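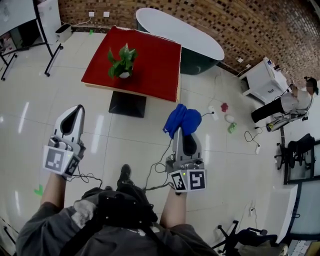 Bumley Repair and Reuse Project
Progress report to the Fragkou Fund, second period

Summary

The project is on schedule apart from the textile sessions, which started a month late. We have spent less than planned on transport and more on storage. We are asking to move part of the transport line to cover the second storage unit until the end of the grant. Details are under Spending.

Activity since the last report

Repair sessions ran every Tuesday evening and people brought in 334 items. Of these, 198 were repaired and went home with their owners the same night or the week after. The rest were either beyond repair, waiting for parts at the time of writing, or taken away by the owner before we had looked at them. Small kitchen appliances were again the largest group, followed by lamps and then clothing. We had more bicycles than expected in May and had to turn several away, as we have only one stand and the brake work takes a long time.

The waiting list now opens at 5 pm. Before this, people were queuing from the middle of the afternoon and the shop next door complained about its entrance being blocked. There have been no complaints under the new arrangement.

Textile sessions

These were due to begin in the first month of the period. The delay was caused by the sewing machines, which arrived without the right foot pedals and had to go back to the supplier. Vakoseo replaced them at no cost but the exchange took nearly four weeks. Once the machines were in use the sessions filled quickly. Most people want to learn how to take up trousers, replace a zip or patch a sheet. We had planned a beginners' course of six weeks but attendance dropped after the third, so we now run single evenings on one task each. Zips are the most popular and we have repeated that evening twice.

We have not yet started the session on knitwear. We need someone who can teach darning and are still looking.

Collections

Donated household goods are collected from the Neklow estate on the first working day of each month. The quality of what comes in is mixed. Bedding and curtains are usually good enough to pass on after washing. Flat-pack furniture is mostly not, and we have changed the leaflet to say that we cannot take it unless it is already in one piece. The new leaflet went through doors in the two tower blocks first and will go to the low-rise streets next.

Electrical goods are tested before they leave us. The tester was recalibrated during the period and the certificate is in the folder with the insurance papers.

Spending

Transport is under budget because we share the van with the food bank and pay only for our own mileage. Storage is over budget. The first unit was full by the end of the second month and we took on another, which is smaller and on the ground floor. We request permission to move £2000 from transport to storage. This would not change the total of the grant.

All other lines are within 2 per cent of the forecast. The printing line will be used up by the second run of leaflets.

Problems and risks

The hall's heating contract ends before winter and the new terms are not settled. If evening heating is charged separately our room costs will rise. We have asked for a figure in writing and will send it on when we have it.

Parts for older vacuum cleaners are getting harder to find. We keep scrapped machines for spares where there is room.

Next period

Begin the knitwear session. Buy a second bicycle stand from the tools line. Finish the leaflet round at Neklow. Hold one daytime repair session as a trial, for people who cannot come out in the evening, and report on the numbers.

The receipts and the attendance sheets are attached separately.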